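Court and arrest reports: frequently asked questions

How we report on arrests, charges and hearings, and what to do if a report is about you or someone you know.

Who writes the court reports?

Most are written by Godfrey Kimaro, who covers the magistrates' court at Vondham and the Crown Court hearings that come out of it. Miroslava Pešek edits them and deals with complaints and requests for changes. If neither of them is on shift, the report is read by the duty editor before it goes up.

Where do you get your information?

From the daily court list, from sitting in the public seats, and from statements sent out by the police or the prosecution. We do not use posts on social media as a source for a charge. If a reader tells us that someone has been arrested, we ask the police to confirm it and publish nothing until they do.

Why do some reports give a name and others only an age?

Police do not normally name a person who has been arrested but not charged, and we follow the same practice. You will see wording such as "a 32-year-old man from Fadum". Once a person aged 18 or over has been charged, the name, age and street will usually be given. The street is there so that people with the same name are not mistaken for the defendant. We leave out the house number.

What is the difference between arrested, charged and convicted?

Arrested means the police have taken someone into custody because they suspect an offence. Charged means there has been a decision to bring a case to court. Convicted means the person has pleaded guilty or has been found guilty. A person can be arrested and released without any charge, and many are.

What does "released under investigation" mean?

The person has left the police station, the enquiry is still going on, and there are no bail conditions. Someone released on bail has to come back on a set date and may have to keep to conditions, such as staying away from an address.

Why don't you say more about what happened?

Once a person has been arrested, the case is active and the law on contempt of court applies. We can't publish anything that creates a serious risk of prejudicing a trial. In practice that rules out past convictions, opinions about guilt and most background about the people involved. Comments are switched off on these reports for the same reason. More can be said after the verdict.

Can I see what one of your short reports looks like?

Yes. The one below ran in September and is set out the way all our first-hearing reports are.

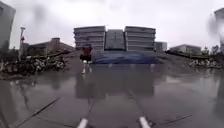

VONDHAM, September – A man has appeared before magistrates charged with assault and criminal damage after an incident at a flat in the Doltum area.

The 41-year-old spoke only to confirm his name, address and date of birth. No pleas were entered. He was granted conditional bail and must not contact the complainant or enter Doltum before the next hearing. A second man arrested at the same address was released without charge.

Why was the defendant not named in that report?

He had been charged and would normally have been named. In that case naming him would have made it easy to work out who the complainant was, and the court had made an order to prevent it. When an order is lifted we add the name to the online version and put a note at the foot with the time of the change.

Do you name victims?

Victims of sexual offences have anonymity for life and we never publish anything that could identify them. In other cases the name may be given in open court and can be reported. If you are a victim or a witness and are worried about this, contact us before the hearing if you can. Miroslava Pešek will explain what we can and can't leave out.

I have been charged. Can you keep my name out of it?

No, unless the court has made an order. We get this request most weeks, often with good reasons attached, such as a job or a sick parent. We don't make exceptions for anyone, including advertisers and our own staff. If your solicitor thinks there are grounds for an order, the application has to be made to the court.

My case was dropped. Will you report that?

Yes, if we reported the charge. We can't get to every hearing, so please tell us. Send the name of the court, the date of the hearing and a copy of any letter you have. We add the outcome to the top of the first report and change the headline if it needs it. This is normally done within 2 working days of our confirming it with the court.

How long do reports stay online?

We keep them. They are a record of what was said in open court. We will look at a request to remove a name from search results where the conviction is spent, and each request is decided by two editors. Cautions are not reported unless the police have issued a statement.

There is a mistake in a report. What should I do?

Email the news desk with "court correction" in the subject line and the headline of the report. Tell us what is wrong in up to 200 words. Spelling, ages and addresses are checked against the court register and put right the same day where possible. If the name has accents, as in Ševčík, please type it out exactly as it should appear, as court lists often drop them.

Can I complain if I am not happy with the answer?

Yes. Ask for the complaint to be passed to the editor, who will reply within 5 working days of receiving it. If you are still unhappy you can take it to the press regulator. Please keep copies of our emails, as you will be asked for them.

Can I go to court and watch?

Most hearings are open to the public. Youth court is not. Be there by 9.30am, switch your phone off and do not take photographs or make recordings anywhere in the building. The list is pinned up inside the entrance, and Court 3 normally takes the overnight custody cases first.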